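Ticket 416: Office coffee station keeps dropping off the guest Wi-Fi (running log)
Opened 13 April 2025. Status: closed, with one loose end
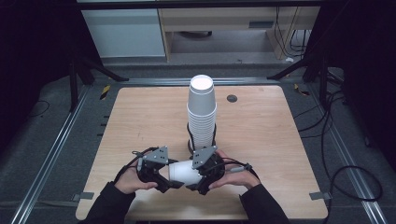

Why does the ordering tablet lose its connection every morning and then come back by lunch?
The router was handing out addresses from a pool that was too small, so the first crowd of phones through the door took all of them and the tablet had to wait its turn.

OK, so that's the short version for anyone who got here by searching. The long version took me most of a week and I'm writing it all down because I know I'll hit this again and won't remember a thing.

Background first. We run the break area ordering through Closeo, which lives on a cheap tablet stuck to the wall. You tap what you want, it sends the ticket to a little receipt printer behind the counter. The tablet and the printer both sit on the guest network (I know, I know, more on that later). The router is a Dumlao that was here before I was, and it's been rebooted maybe twice in its life.

What people reported: "the coffee thing is broken." That was the whole report. I got it from several people in slightly different words, and one of them added a sad face.

What I saw: a gray banner on the tablet saying it couldn't reach the server, Wi-Fi icon with a little exclamation point. The printer had its green light on and looked perfectly happy, which threw me off for way too long.

First try: restarted the tablet. It came back fine. Closed the ticket. (Ha!)

Next morning, same banner. Reopened the ticket. Restarted the tablet again and this time it did not come back, so I restarted the Closeo app, cleared its cache, logged out and logged in again. Nothing. Then after lunch I walked past and it was working, and I hadn't touched it for hours. I hate that kind of fix.

Second try: blamed the signal. The tablet hangs on the far side of a fridge, and fridges are basically big metal boxes, so I felt pretty clever about it. Moved the tablet to the other wall with painter's tape. Signal went from two bars to full. Next morning, full bars and the same gray banner. So the fridge was innocent and I had tape marks to clean up.

Third try: updated everything. The tablet had 21 app updates waiting, including Closeo itself. I ran all of them, plus the system update, and that ate an entire afternoon. The new Closeo has a nicer settings page, so that's something. Didn't help with the drop at all.

Fourth try, and where it got interesting. I opened the Wi-Fi details on the tablet while it was failing (should've done this on day one) and the address started with 169.254. If you haven't run into that before, it means the device asked for an address, got no answer, and made one up for itself. So it was on the Wi-Fi but couldn't talk to anything. That explained the full bars!

Logged into the Dumlao. The admin page is painfully slow and kicks you out if you look away. Under LAN settings, the guest pool was set to 32 addresses. Lease time was set to four hours. I checked the client list and it was completely full, mostly phones, a few laptops, and a bunch of devices with no name.

So that's the pattern. Everybody walks in, all the phones hop on guest, and the pool's gone. By lunch some of those folks have left or wandered off, their leases run out, and the tablet finally gets a turn. The printer never had a problem thanks to a fixed address somebody typed into it by hand years ago. It had a sticker on the bottom and everything. I could've saved myself a lot of time by reading the sticker.

Why did it only start in January, though? I dug back through my notes and that's when we switched the guest password to the easy one that's printed on the sign by the door. Before that, hardly anyone bothered typing the old one in. Makes sense to me, can't prove it.

What I changed:

Guest pool made bigger. It now goes up to 200 addresses, plenty for us.
Lease time cut from four hours to one.
Reserved an address for the tablet using its hardware address. Heads up: turn off "private Wi-Fi address" on the tablet first or the reservation won't stick. I lost half an hour to that one.
Added the printer's fixed address to the reserved list too, so the router doesn't hand it to somebody's phone.
Saved a backup of the router config. There wasn't one before. Yikes.

Then I rebooted the Dumlao, and it took so long to come back that I started looking up prices for a new one.

Result: next morning the tablet was online when I got in and stayed online through the rush. Same the day after. I've got Stoloslow (our ping monitor, free tier) checking the tablet and printer every few minutes, and so far the only red mark is from when I unplugged the wrong cord while tidying up.

Loose end: the tablet and printer really shouldn't be on guest at all. I want them on their own network, but the Dumlao only does two and both are taken. Opened ticket 361 for that one under hardware requests. No promises on timing.

One more note for future me. If the banner shows up again, check the address on the tablet before doing anything else. If it starts with 169.254, go look at the client list on the router. If it's a normal address, try the Closeo status page, and only then start restarting stuff. And leave the fridge alone.

Closing this. Reopen if it comes back and please tell me what the banner says, word for word.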